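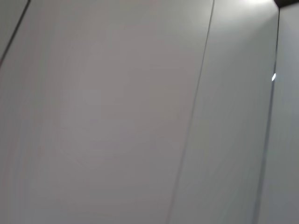
A matte, pale gray panel.

Print this article | E-mail to a colleague

Surgical drawings need a revision date
Charoen Saithong, January 2024

Orthopedic departments buy stock drawings of hip and shoulder procedures and keep using them long after the technique has changed. At Estdale we checked 361 drawings used in consent packets. Of these, 192 carried a copyright year and no date of medical review. A copyright year tells the reader when the artwork was registered – it says nothing about whether the screw position is still current.

My proposal is small. Each drawing should list the reviewing surgeon, the month of review and the implant system shown. Thongchai Duangkaew objects that this adds cost for small studios, and he is right. A review takes up to 169 minutes for a full shoulder set. Hospitals should pay for it as part of the license.

Shares: 12 | Comments (4)

Related items
Labeling bone tunnels in side views
Stamitell changes its license terms
Line weight in printed consent forms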